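Jan 18, 2023

Up before it was light, with the kitchen window all fogged over and the heating knocking about in the pipes, and I lay there for a good while thinking about the board before I'd even thought about breakfast. I suppose it has been on my mind since December, when the strips came from Hovland's tied up in brown paper and I had to carry them from the bus stop on my shoulder, stopping at every wall to change sides. It feels a long time ago now. I've been so slow over the thing that I'm half sorry to have got to the end of it.

Porridge, then, and the last of the marmalade (must ask Gunvor if she has a jar to spare, she made far too much last year and was pushing it on everybody), and off to the workroom by the number 11, which was late and steamed up and smelt of wet dog. I had my scraper wrapped in a tea towel in my bag and kept my hand on it the whole way to Pradness like an old woman with her purse.

I'd meant only to go over the surface once with the finest paper and leave it at that. Of course once I had the lamp low and could see the light running across the joins I found a ridge I could feel with my thumbnail, and then another one further along, and so the morning went. The maple is lovely stuff but it does show you up. Pine forgives a good deal. With maple every little scratch across the grain catches the light, and you go back, and go back again, and then you've made a dip and have to go over everything else to match. I had to make myself stop and eat my sandwich.

What pleases me most is that I didn't try to make the strips all match. Mr Mandell, when I first asked him, was very keen that I should sort them and send back the darker ones, and I did lay them out on the floor at home in order of colour, and moved them about with my foot for an evening, and in the end I put them back more or less as they'd come out of the paper. Some are nearly cream and some are honey, and there are small knots that I was told I'd regret. I don't regret them a bit. There's a wavy patch of grain I'm particularly fond of, and I caught myself stroking it this afternoon while I was meant to be looking for a pencil.

So by two o'clock it was down on the blue table, and I put the shape blocks on it at last, some bunched together over towards the far side and the rest spread about, and stood back with my tea.

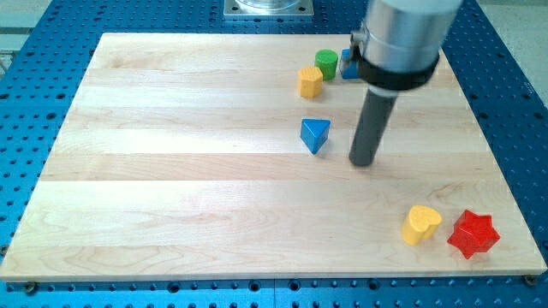 Gunvor thinks it wants oil and nothing else, two thin coats with a day between, and she wouldn't hear of varnish. Varnish goes on looking like glass and by the summer it's got white rings and scratches in it, she said, and then you're sanding the whole lot back and wishing you'd listened. She also thinks I should do the underside at the same time, even though it'll never be looked at, or the top will dry differently from the bottom and the board will curl up like a slice of old bread. I hadn't thought of the underside at all! I was rather quiet after she told me, as it means lifting it again, and I'd been so pleased at having got it down square.

It is a heavy old thing, too. It's 800 long, in millimetres, as Teodor insists on having everything, and when he and I turned it over last week we had to rest it on its edge halfway and have a talk about whose hands were going where. He is coming again tomorrow, so I shall have to be very sweet to him and bring something from the bakery. The almond ones, if there are any left by the time the bus gets in.

I do love the blue of the table under it. I never cared for that blue by itself, and all those rows and rows of little holes used to make my eyes swim if I stared at them too long, but with the pale wood on top and a border of blue showing all the way round it looks as though it had been planned. It wasn't, I just didn't have enough maple to go any wider. Perhaps I'll let people think otherwise.

The blocks I'm less settled about. I like the colours, and they're wooden, so they're in good company, but some of them had gone a bit furry at the corners from being knocked about in the tin, and I gave them a rub with the worn-out paper before I set them down. There's something very restful about doing small things after a big one. You can hold the whole job in your hand. I could have gone on for another hour if the light had held. I'd like a proper box for them, with a lid that slides, and I've kept back the offcuts for that, though whether there's enough for the lid is another question. I might have to ask at Nirkton for a thin bit of beech. They charged me 634 kroner for the last lot and I'm still cross, but it was good wood.

Swept up afterwards, which took me a full 20 minutes, because maple dust goes everywhere and sits along the skirting and in the turn-ups of one's trousers. I found my pencil. It was in my hair.

Home by the early bus, soup out of the freezer that I'd labelled "leek?" and which was pea. Rang Gunvor about the marmalade and she kept me talking until the soup went cold, mostly about her sister's stairs, but she did promise me two jars, and then just as I was putting the phone down she started on about the oil again and made me write down the sort she meant, on the back of the gas bill, so I mustn't send that off without copying it out first.

Hands very dry tonight. Put the thick cream on and now I'm getting it all over the page. To do tomorrow: oil, clean rags (the old pillowcase with the tear in it will do), almond buns, ring about the beech, find the tape measure, which I had in my hand at eleven this morning and haven't set eyes on since.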